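Collecting your first kitchen demos in the simulator
Posted March 5, 2024

I get asked about my Rurora setup a lot, so let's walk through it! We'll use the Clalville kitchen, with the arm parked in front of the cooker. 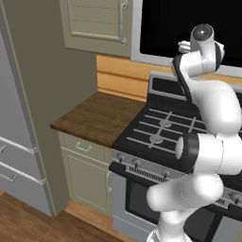 Step 1: Pick one small task
Mine was opening the drawer under the worktop. Dull, I know, but a dull task is a great way to learn the controls (and you'll be rubbish at first, I certainly was).

Step 2: Record 15 tries
Start each one from the same resting pose. Move slowly, and if you bump the hob, just stop and bin that try. I kept 14.

Step 3: Shuffle things
Change the start pose a little and the cabinet colours too, then record another batch. Without this my model only worked in one olive-green kitchen!

Step 4: Trim and save
Cut the dithering at the start of each clip – I had loads – and save with the task name written the same way every time. "Open drawer" and "drawer open" count as two tasks, which cost me an evening.

My folder is up to 3795 clips now. I'm hoping to have the fridge drawers done by June.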